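Teaching grip force from hand-held demonstrations

The manipulation group at Nornville has spent the past year on Jatoter, a policy trained entirely on demonstrations recorded with hand-held grippers. We spoke to the project lead in the Damgate building in December.

The training set holds 3,412 demonstrations, of which 2,748 passed filtering. "Most rejects were tracking failures," the lead said. "The rest were grasps where the package had visibly buckled. We kept those in a separate set."

Thin-walled packaging was chosen because the margin between slipping and crushing is narrow. Recording took place in furnished rooms with the usual household clutter left where it was.

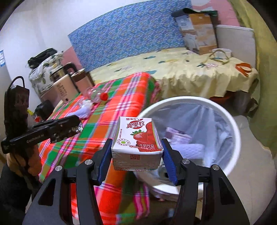
A 125 ml milk drink carton held upright between the blue finger pads; a second gripper is at left.

The policy predicts jaw width over a short horizon and never receives a force reading. According to the lead, pad deformation seen by the camera carries enough information for light objects. "For anything heavy we would want a sensor in the finger."

Testing used 129 objects absent from training and 3 random seeds. Results were compared with Kassab, the group's earlier fixed-force controller, which did better on rigid bottles and worse on cartons. "The bottle result is a data problem, I think. We have too few of them."

Two-handed tasks are being added now. Timing between the grippers is still corrected by hand.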